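読了時間:約9分

件名:Re: [gripper-users] ハンドヘルドの指が開かなくなる件、わが家(わが班)でも出ました

みなさん、こんにちは。Pirnmontのルアナ(Luana Sampaio)です。長くなりますのでお茶でもいれてからどうぞ。

Rafsanさんの投稿、読んだ瞬間に「うちのと同じだ!」と声が出ました。隣の席のOlgaに変な顔をされました。まず該当のところを引用しておきます。

> Rafsan Ranasinghe さんの投稿:
>
> Wondtonのハンドヘルドグリッパーを使っています。食器の片付け作業を
> 収録中に、閉じた指が開かなくなる現象が二回出ました。トリガーを離し
> てもモーターが保持トルクを出し続けます。エラーLEDは点きません。
>
> 一回目はコップ、二回目はワイヤーのラックを挟んだ状態でした。
> 電源を切ると指はゆるみます。再起動すると何事もなかったように動くので、
> 再現手順がつかめません。ログには 481 というコードが一行だけ残って
> いました。マニュアルの一覧には載っていません。
>
> ファームウェアは九月に配られた版です。同じ目にあった方はいませんか。
> それと、挟んだまま止まったときに皆さんがどうやって外しているのか、
> 安全面の運用も聞かせてもらえると助かります。
>
> Rafsan

はい、同じ目にあいました。しかも同じ481です。うちのログにもしれっと一行だけ出ていて、最初は誰かがデバッグ用に仕込んだ数字かと思っていました(Saulius、疑ってごめんなさい)。

うちで起きたときの話を書きますね。台所で水切りラックの皿を出し入れする作業をずっと録っていて、その日は私が右手でグリッパーを持っていました。皿を一枚立てて、さあ離そう、というところで離れない。トリガーは戻っています。指の感触では完全に戻っています。なのに爪の先は皿の縁をぎゅっと噛んだままで、私が手を引いたらラックごとずるっと動きました。これが怖かった! ロボットアームと違って手で持っているので、つい「引けば外れる」と思ってしまうんですよね。引くと皿とラックが一緒についてきて、カウンターの端まで来たところでSiiriが反対側から押さえてくれました。皿は割れませんでした。ただ、もう一歩遅かったら足の上だったと思います。

そのあと私がやったことが、あまりほめられたものではなくて、空いているほうの手を爪の間に入れて広げようとしたんです。Siiriに「入れないで!」と止められました。保持トルクが出たままの爪に指を入れるなんて、書いていて自分でもぞっとします。手袋をしていても挟まれるときは挟まれますし、布が薄く伸びるぶん、かえって爪に巻き込まれやすい気もします(これは私の感想で、試したわけではありません)。結局、Siiriが腰のバッテリーのケーブルを抜いてくれて、それで爪がゆるみました。

翌日から原因探しです。Sauliusが机の上で朝から晩まで開閉を繰り返させたのですが、これがまったく出ない。1061回やって一回も出ない。彼はだんだん無口になって、夕方には「もう幽霊でいいよ」と言い出しました。ところが次の日に台所へ持っていって、ラックの線を斜めに挟んだら、わりとすぐに出たんです。

そこからの推測を書きます。あくまでうちの班の推測で、Wondtonの公式見解ではありません。

爪が細くて硬いものを斜めに挟むと、爪の根元がほんの少しねじれます。するとエンコーダの値が「閉じきった位置」のさらに先へ行ってしまうことがある。九月の版では、この範囲外の値が400ミリ秒続くと内部で保護状態に入るらしいのですが、その保護状態というのが「いまの力のまま保持」なんです。物を落とさないための保護なんでしょうね。気持ちはわかります。わかるけれど、人が手で持つ道具でそれをやられると困ります。しかもトリガーの入力は保護状態の間は読まれていないようで、離しても押しても反応なし。ログに481が残るのがこの瞬間です。

机の上で出なかったのは、Sauliusがきれいな四角いスポンジを真正面から挟んでいたせいだろう、ということになりました。ねじれようがないですもんね。

逆に台所ではねじれる条件がそろいすぎています。線は細いし、皿立ての輪は曲がっているし、こちらの手首も変な角度になるし。Rafsanさんの二回目がワイヤーのラックだったというのも、これで説明がつきそうです。一回目のコップはどうでしょう、取っ手のところを挟んでいませんでしたか? もし胴の部分を普通に挟んで出たのなら、うちの仮説はあやしくなるので、ぜひ教えてください。 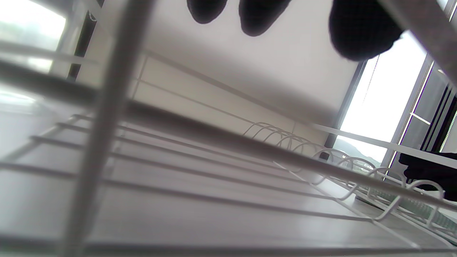

それで、対策の話です。根本的にはファームウェアを直してもらうしかないのですが、それまでの間、うちでは次のようにしています。Olgaが紙に書いて冷蔵庫に貼ってくれたものを、ほぼそのまま写します。

・爪が開かないときは、引かない。その場で手を止めて「固着!」と声を出す。
・もう一人がバッテリーのケーブルを抜く。本体のスイッチは長押しが必要で時間がかかるので使わない。
・電源が落ちるまで、爪の間にも、挟んだ物との隙間にも手を入れない。
・一人での収録はしない。
・固着が出た機体はその日はもう使わず、ログを吸い出してから棚に戻す。

最後の項目は私がちょっとごねました。一台減ると予定が全部ずれるので……。でもOlgaに「再起動したら直った、は直ったうちに入らない」と言われて、それもそうだなと。実際、同じ機体で同じ日に二回出たことがあるので、彼女が正しかったです。

あとはケーブルですね。標準のコネクタはロックが固くて、慌てていると片手では抜けません。Siiriが途中に引っ張れば外れるマグネット式の中継を入れてくれました。最初に買ったものはちょっと肘をひねるだけで外れてしまって、収録がぶつぶつ切れて大不評。いまはOtsの中継に替えて落ち着いています。値段はそれなりにしますが、これを入れてから気分がずいぶん違います。

爪の根元のガタについても一言だけ。うちの三台のうち、固着が出たのは一番古い機体だけです。ねじを見たら片側がゆるんでいました。締め直したあとは10回の収録で一度も出ていませんが、たった10回なので「直った」とはまだ言いません。ただ、六角レンチ一本で済む話なので、みなさんもとりあえず見てみてください。締めすぎると今度は開閉が渋くなります。これもやりました、私が。

それと、固着したときのデータの扱いで迷っています。トリガーの値は「開」、爪の実際の幅は「閉」という、ちぐはぐな区間ができるんです。うちでは今のところその一本をまるごと学習用から外して、別のフォルダに残しています。Sauliusは「失敗の例として使えるのに」と言い、私は「ラベルがうそになっているものは混ぜたくない」と言い、まだ決着がついていません。Clinidikの収録ツールを使っている方だと、異常区間に印をつける機能があると聞きました。使い心地、どうですか? うちは手作業で時刻を書き出しているので、楽になるなら乗り換えたいです。

Wondtonのサポートには、ログ一式とねじれの再現手順を送りました。返事は「確認します」だけでまだ中身はありません。Rafsanさんも報告を出していたら、受付番号を個別に教えてもらえませんか。別々の問い合わせとして眠らせておくより、同じ件だと伝えたほうが早いと思うんです。ほかにも481を見た方がいらしたら、機体の購入時期と、そのとき何を挟んでいたかだけでも、このスレッドに書いてもらえるとうれしいです。一行で十分です!

再現手順の詳しいもの(挟む角度の図つき)はSauliusがいま清書しています。彼の図は字が小さいので、拡大して送り直すようにお願いしておきます。

ではでは、指にはくれぐれも気をつけて。

ルアナ
Pirnmont 収録班
2022年10月

追伸:前の版のファームウェアに戻せばいいのでは、という質問を個別にいただきました。うちも考えたのですが、前の版は前の版で時刻同期がずれる問題があって、映像と爪の幅が合わなくなります。固着が怖いので戻す、という判断もありだと思います。うちは九月の版のまま、二人体制でしのいでいます。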